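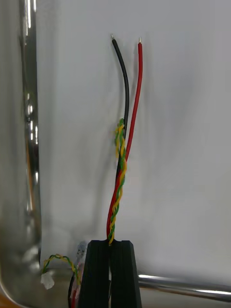 Page last changed: Sunday, February 18, 2024

Wire harnesses still the sticking point for two-arm assembly cells

Sernum has published an interim note on its attempt to move small harness work from a manual bench to a two-arm cell. The task is ordinary: take a short wire harness out of a plastic tray, bring it to a circuit board and seat its connectors. A trained assembler needs 32 seconds for it. The cell, on its better runs, needs 93.

The note covers 399 attempts made with the current control software, which was supplied by Rotora and installed in October. It separates the job into pick, transport, alignment and insertion, and gives most of its pages to the last two.

Picking is described as largely solved. Parallel fingers close on a bundle of insulated leads without damage, provided the grip force is capped and the approach is square to the bundle. Transport is also acceptable, at reduced speed. Fast moves set the free ends swinging, and the controller then has to wait for them to settle before the position estimate can be trusted.

Alignment is a different matter. A rigid part has one pose. A harness has as many shapes as there are ways to put it down, and each branch behaves according to its own stiffness. Thick single leads hold a bend. A thin twisted pair of yellow and green wire goes its own way and can end in a plug that points back toward the gripper. Glossy insulation and glossy trays add reflections, which the vision system has at times followed in place of the wire.
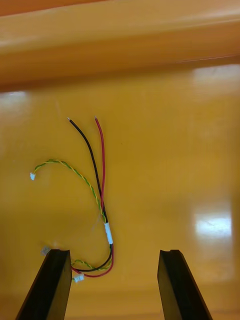

Kai-wen Lau doubts that more training data will fix this by itself, and argues that the harness should be redesigned first, with stiffer sleeves near the connectors and a fixed length of free lead. Plants already do this for human hands when a part is awkward, Lau points out, and a machine should get the same treatment.

Sernum's note takes a middle position. It recommends a printed sleeve at a set distance from each plug, to serve as a grip point, but keeps the wire types unchanged so that existing orders are unaffected. A matte tray insert is to be tried as well. The manual bench will stay in operation during both changes, and the cell will not be counted toward shift output.

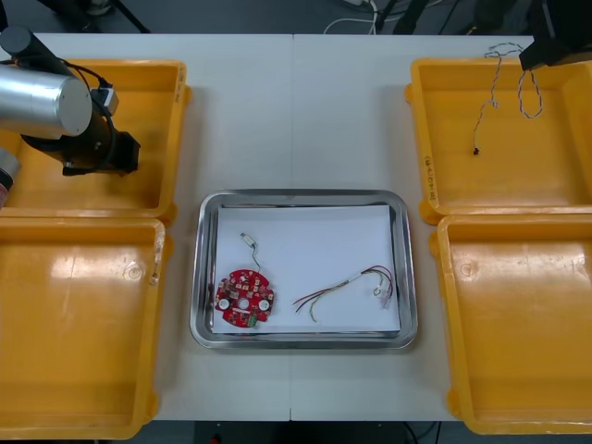 Fixturing is the cheaper half of the problem, and the note treats it briefly. Parts should arrive in known places, on surfaces that do not shift, and with enough clearance for both arms to approach without crossing. A layout with yellow trays on either side and a steel tray between them meets most of these conditions. Laying the red board and the harness together on white paper in the steel tray gives the cameras a plain background, although it does nothing to hold the board still. The note asks for a locating fixture under the board before insertion forces are measured again.

Gondal, which runs a comparable cell for cable sorting, has taken the opposite route and left insertion to people. Its machine presents the harness in a repeatable orientation and an assembler seats the plug. Lionel Chauvin, in a comment attached to the Sernum note, calls this the only arrangement he would put on a production floor at present.

The next series will use the Ernitz finger pads, which have a narrower tip and a softer face. Sernum plans to report insertion results separately for single leads and twisted pairs.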